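Grasp Selection for Mixed Household Objects with a Two-Handed Robot

Project report, robotics lab course
Zaid Yammine and Raed Akl
2024-12-07

1. Background

Most of the grasping work we read for this course picks one object at a time from a bin, using a suction cup or a two-finger gripper. Our robot has two hands with fingers, and the lab wanted to know whether a simple method could choose a hand and a grasp type for objects spread out on a table. We called the project Listent. It builds on the Majali code base that last year's group left on the lab server, mainly for the arm control and the logging.

The question we set for ourselves was narrow. Given a view from the head camera and a target object, can a small scoring model pick a better first grasp than the fixed rule that was already in Majali? The fixed rule uses the hand nearest to the object and always closes all the fingers from above.

2. Setup

All trials were run in the Pirkport room on the second floor. The table is covered with a textured cloth. We kept the cloth because small objects slid too easily on the bare surface, and a slide usually ended the trial. Dark curtains behind the table keep the background plain for the segmentation step.

We wanted objects that differ in shape and in how they can be held. The set includes a lidded takeout container, a box, a roll of tape, a jar with a screw lid, a snack pouch, a perforated orange rack and a small screwdriver. Positions and angles were changed by hand between trials. Some objects were laid on their sides on purpose.

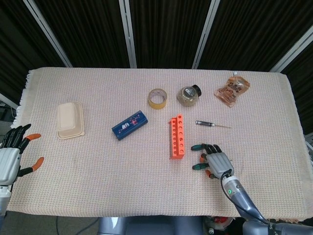 Each trial started with both hands open and clear of the target. The operator typed the name of the target, the system chose a hand and a grasp, and the arm moved. A trial counted as a success if the object was lifted and held for 3 seconds. We did not count second attempts, even when the first one only pushed the object a little.

3. Method

The scoring model takes a cropped depth image of the target and gives a score to each pair of hand and grasp type. There are three grasp types: full wrap, side pinch and top pinch. We trained it on 3000 simulated grasps made with the Kaltoleck simulator, using simple shapes (cylinders, blocks, rings and flat bags) in place of the real objects. No real trials were used for training.

We added one rule on top of the model. If the planned path of the arm passes too close to another object, that pair loses half its score. Raed wrote this part after the right hand kept knocking over the rack on its way to other targets.

4. Results

We ran 24 test trials with each method, using the same layouts for both. The fixed rule failed in 11 of them. The scoring model failed in 3.

Most of the improvement came from the jar and the tape. With the jar on its side, the fixed rule often closed on the lid end and the jar rolled out. The model chose a full wrap across the body. For the tape it chose a side pinch, with one finger inside the core.

All of the model's failures were on the screwdriver. It is thin and lies almost flush with the cloth, so the depth image barely shows it. The model chose a top pinch, which we think is correct, but the fingertips closed too high. Lowering the target height by hand fixed this in a side test that is not part of the results.

5. Problems

The pouch changes shape whenever it is touched, so its layouts could not be repeated exactly. We put it back as closely as we could from a printed photo. The comparison for that object is weaker than for the others.

We also lost most of a week in May to a wrist calibration error. Data from that week was thrown out.

6. Next steps

Zaid is working on a height correction that uses the color image for thin objects. We would also like to test two-handed grasps on the container, where one hand holds the base and the other opens the lid. The current model scores the hands separately and has no way to plan that.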